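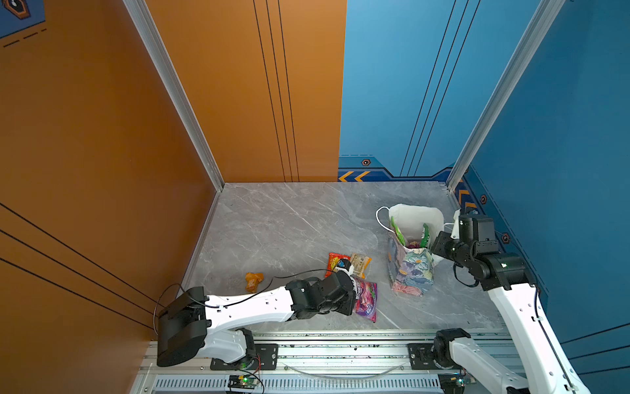 About Wistoder

Wistoder is an independent research and teaching organization concerned with prices, wages and exchange rates in countries where official statistics are incomplete, delayed or difficult to compare. The organization is based in Rurkbridge, where it maintains its offices, a reading room and a small teaching program for adult students and working professionals.

Our work rests on records of what people paid for ordinary goods and what they were paid for their labor. Rents, bus fares, rice, cooking oil, school fees, telephone charges and the cost of a restaurant meal are entered in local currency, with the date and place of purchase, and then set beside the exchange rates in use at the time. Where an official rate and a street rate existed side by side, both are kept. The resulting series are used by economists, historians, journalists, pension administrators and families settling questions of inheritance across borders.

Our History

Wistoder began as a shared card file kept by a group of accountants and language teachers who had worked abroad under fixed exchange rates. Members wrote down market prices on index cards and mailed them to Rurkbridge, where they were sorted by country and by month. The file was first consulted by outside readers when several former employees of overseas trading companies asked for help in estimating the value of salaries paid in currencies that had later been withdrawn.

The card file was incorporated as a nonprofit organization under its present name. Its earliest cards are still held in their original drawers and may be seen by appointment. Many carry remarks in the margin on shortages, ration coupons or the refusal of certain banknotes, and these remarks have been transcribed in full along with the figures.

The Gatitard Collection, received some years after incorporation, is the largest single deposit in our care. It consists of household account books from more than 700 families, most of them kept in pencil and several of them continued by a second generation. The books cover periods of sharp inflation as well as long stretches in which the price of bread or kerosene did not change at all. Conservation of the bindings is complete. Transcription continues.

What We Do

Price series. Wistoder compiles monthly series for 51 towns and cities. Each series is based on a basket of 50 goods and services, which is reviewed when local habits change to such an extent that an item is no longer commonly bought. Discontinued items remain in the published tables, and the month of their removal is shown.

Exchange rate histories. Our staff prepare written histories of individual currencies, including redenominations, demonetizations and periods of multiple rates. Each history opens with a table of banknotes and coins in circulation and closes with a list of sources. Requests for a currency not yet covered may be submitted in writing to the reading room.

Wage comparisons. On request, and for a fee, we prepare statements of the purchasing power of a given wage or pension at a given time and place. These statements are written for use by courts, employers and private individuals. They set out the method in full and state the range within which we consider the result to be reliable.

Publications. The Tanguy Papers, our series of working papers, are open to outside authors. Manuscripts are read by two reviewers with knowledge of the country concerned. Papers in the series are free to read, and the data behind them must be deposited with us before publication.

How Prices Are Collected
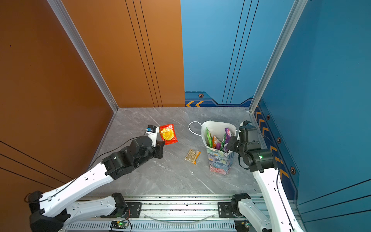
A price has meaning only when the good to which it belongs can be identified again. Our collectors therefore record the name printed on the product, the net weight, the type of shop and whether the price was marked or bargained. Packaged foods call for particular care, as a manufacturer may reduce the weight of a product and leave both its price and its wrapping unchanged. A red snack packet with a yellow round graphic on it may look the same to a shopper from one year to the next, and for this reason the collector's sheet asks for the printed weight on every visit, even where the price has not moved. When a weight changes, the series is adjusted to a price per 100 grams and a note is added to the table.

Goods sold loose are weighed on the collector's own scale where the seller permits it. Where local units of measure are used, the unit is entered as spoken and converted later in Rurkbridge. Conversions are never made in the field. Measures bearing the same name can differ between neighboring districts, and our handbook devotes a full chapter to the subject.

Exchange rates are taken from at least two sources for each month. Printed bank rates are preferred. For markets in which no bank rate was available to the public, we accept receipts, letters and dated diary entries, and grade them according to how close the writer stood to the transaction. The grade appears in the final column of every table.

Teaching

The Wistoder teaching program offers an evening certificate in historical price analysis. Students learn to read account books, to build a simple index, to work with missing months and to explain their results to readers without training in economics. The course begins each September and ends in May with the presentation of a short independent study. No prior degree is required, although applicants should be comfortable with percentages and able to read in at least one language other than English.

A shorter course on money and inflation is offered to high school teachers during the summer. Participants receive copies of selected account book pages for classroom use.

Our People

Wistoder has a permanent staff of seven, assisted by correspondents in the places where prices are collected. Correspondents are paid for each completed monthly return and are named in the published tables unless they ask to be omitted.

The organization is led by its director, Floor De Bruijn, whose own research concerns the pricing of rented housing under currency reform. The director is responsible for the standards of the published series and answers to the board, which meets twice a year and approves all changes to the basket.

Funding and Independence

Our income comes from course fees, subscriptions to the monthly series, commissioned statements and private gifts. Wistoder does not accept payment from central banks or currency dealers. Gifts may be directed to a particular collection but carry no right to review findings before they are released. Annual accounts are available in the reading room and are sent by mail to any subscriber who requests them.

Visiting and Inquiries

The reading room is open to the public by appointment. Visitors wishing to consult the Gatitard Collection should state in advance which region and which years they require, as the account books are stored separately. Pencils and laptop computers are permitted at the desks. Families who hold old account books, pay slips or shop ledgers and wish to deposit or lend them are invited to write to the director at the Rurkbridge office.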